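Setside Forums > Home and Workshop > Small Storage

Topic: Velvet cloth on a sorting table, keep it or ditch it?

npstefanou
Posted 2023-09-18
I sort small supplies for a craft swap and I've been doing it on a big table with a velvety blue-gray cloth over it. Rubber bands, glue, little boxes, that kind of thing. I like that stuff doesn't roll. My sister says it's a lint trap and I should go back to the bare top. Looking for opinions from people who sort a lot.

The other question is containers. I keep the rubber bands in a clear plastic cylinder and I'm wondering if I should move them to a drawer. Photo of the table below.
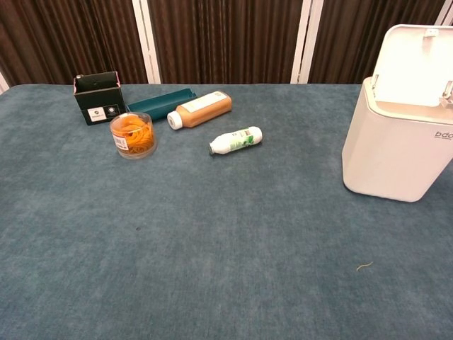 Sorting table, rubber bands by the black box

Pens and odds and ends live elsewhere. Cloth is one piece and covers the whole width.

wubit_z
Your sister is right. I had a plush cloth on mine for a year. Thread ends, staples, pencil shavings, it holds all of it. You have to vacuum it, and the vacuum pulls the cloth. I went to a Clumell cutting mat and wipe it down with a rag.

Leonora E.
Disagree with wubit. For round things a soft cloth is much better. That orange bottle lying on its side would be on the floor at my house. I sort beads on felt and use a lint roller at the end of the day, takes two minutes.

wubit_z
Beads on felt I get. A whole table of it is a lot of lint roller.

tgalang
Leave the bands in the clear tub. You can see how many are left without opening anything. I had mine in a drawer and bought the same bag three times. I'd keep them out of the sun, though. Mine sat on a windowsill and by January they snapped when I stretched them.

Peadar M.
Any lid on that tub? Bands last longer closed up in my experience. I'd also stand the bottle up. It's got a screw cap but I don't trust screw caps, and glue or paint in a velvety cloth is there for good.

npstefanou
There's a lid in the cupboard, I'll dig it out. Bottle is shut tight but fair point.

How big a mat did you get, wubit? The ones I found at Barredo were $20 each and I'd need several to cover this.

wubit_z
I don't cover the whole table. One mat in the middle where I work and the rest is bare.

Leonora E.
You could do it the other way too. Keep the cloth and put one mat on top for anything with glue.

tgalang
That's what I do, except mine is an old baking tray. Free, and the edge keeps things in.

Peadar M.
Tray gets my vote. Mats slide on plush.

wubit_z
Mine is heavy, it wouldn't slide. Still say lose the cloth.

npstefanou
Going to try the tray first. Cloth gets washed this week and I'll see how much comes out of it.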